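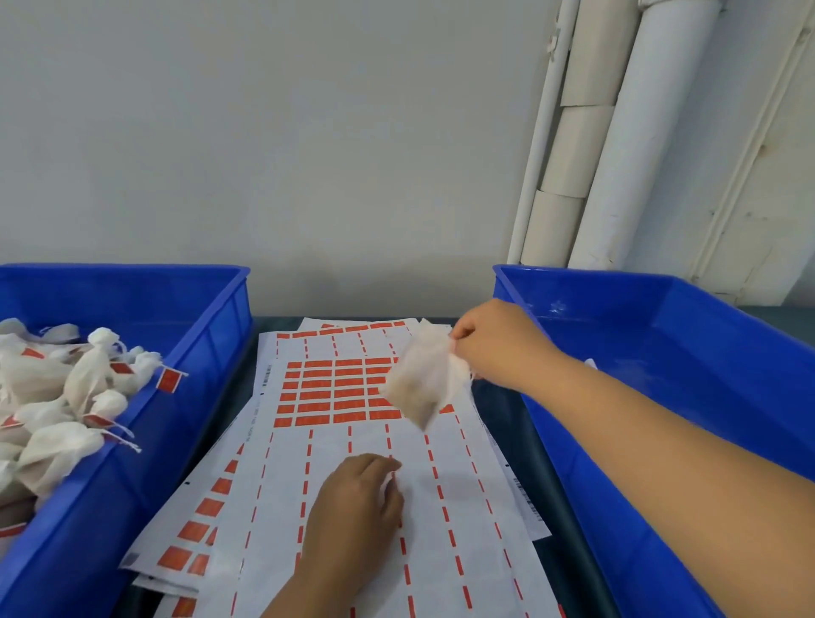

*Tagging by hand at the bench, tied bags in the left-hand crate.*

# Tea bags and tags: questions we get from customers and new packers

Last updated September 26, 2021 by Emmanuel Lema, packing room, Reso Tea, Flanport.

## Ordering and the bags themselves

**Are the bags really tied by hand?**

Yes. The filter fabric is gathered over the tea, the string goes around the neck, and a person pulls the knot. The tag goes on by hand too. We looked at a machine a few years ago and it could not handle a gathered pouch in our size without crushing the contents.

**Why are they not all the same shape?**

A hand-gathered bag takes its shape from how the fabric folds. Some sit rounder and some come out longer in the neck. The weight of tea is measured before the bag is closed, so a thin-looking bag holds the same amount as a fat one.

**There is powder in the bottom of my box. Is the tea old?**

No. Our herbal blends are cut fine and a little dust works through the fabric whenever bags rub together. You will see it in our crates as well. Shake the bag over the sink before you brew if it bothers you. If a bag has a hole or has come untied, write to us with the lot number and we will replace the box.

**Can I take the tag off before brewing?**

You can. Most people leave it hanging over the side of the cup. Keep it out of the water, as the print is not meant to be soaked. Do not microwave the cup with the bag and tag in it.

**What is the difference between Torkuvach and Nzioka?**

Torkuvach is the stronger one, with ginger and dried orange peel. Nzioka is milder and has no peel. Both go in the same bag. Check the side of the box for the full ingredient list, especially if you have allergies.

**Do you sell bags without tags?**

Yes, by the case only. Ask for "plain string" when you order. Allow 5 extra working days.

**What is the smallest wholesale order?**

Two cases. The last full run came to 1,949 bags, so a large order may be split over more than one run. We will tell you before we ship if that happens.

## For new packers

**How is the bench set up?**

One blue crate on each side, with the label sheets flat between them. Keep the sheets close enough that you can reach a label without leaning. If the stack has slid around, that's fine, but do not let sheets hang over into a crate.

**How do I hold the bag while I tag it?**

Pinch it at the gathered top, above the tea. Do not squeeze the filled part. Use your other hand to hold the sheet down while you work at it.

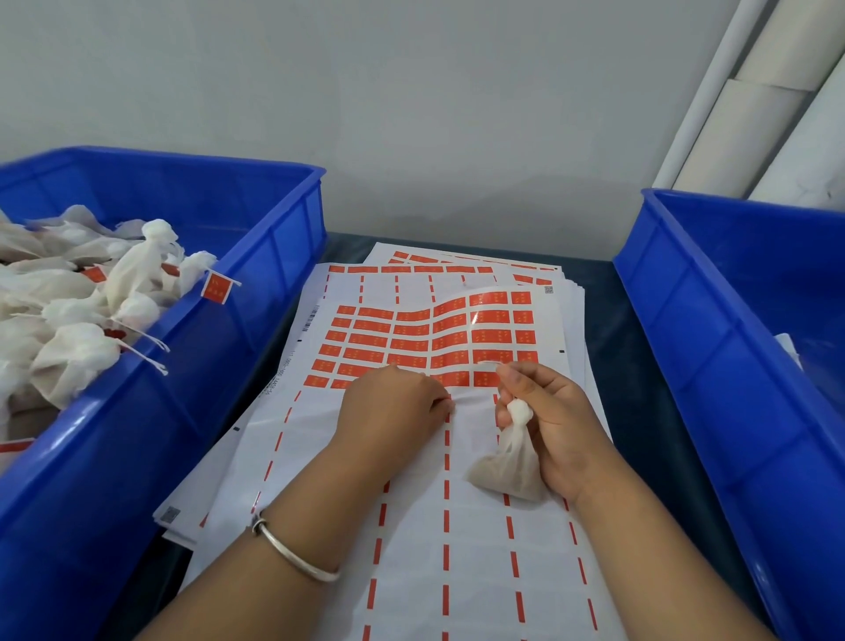 Pick up the string a short way from the knot and let the bag hang from it. Peel the label from the sheet slowly, starting at a corner. Put the end of the string across the middle of the sticky side and fold the label over so the edges meet. Press it once, hard. A label folded crooked is acceptable if the string is held. A label that slides on the string is not.

**The sheet curls up when I peel. What am I doing wrong?**

Probably nothing. The sheets are glossy and they lift as the labels come off. Work in from one side, row by row, and keep your fingertips near the edge of the grid. If a sheet has curled badly, put it under the others for a while and take the next one.

**What should I do with a label that tears?**

Throw it in the trash bin under the bench. Do not drop it in a crate. We had 193 bags held back in one lot this year because scraps of label had gone in with them, and all of those had to be looked over again by hand.

**Do I have to keep the strings from tangling?**

Lay each tagged bag down and let the string fall loose. Some tangling in a full crate is normal and the boxing table deals with it. Do not yank a bag out of the pile by its tag. Lift it from the neck.

**How full can a crate be?**

Up to the rim and no higher. Bags at the bottom get pressed flat if the pile is too deep. Swap in a clean crate and write the lot number on the card before you move the full one.

**Can I wear jewelry?**

Plain bands and thin bracelets are fine at the tagging bench. Nothing with stones or charms. At the filling station, all of it comes off.

**How often do we wipe the crates?**

Between blends, always, and at the end of the shift. Use a dry brush first to get the powder out of the corners, then a damp cloth. The crate has to be completely dry before bags go back in it.

**Who do I ask if I run out of labels?**

Emmanuel, or whoever is on the boxing table. Spare sheets are in the tall cabinet, sorted by blend. Check the name on the sheet before you start peeling.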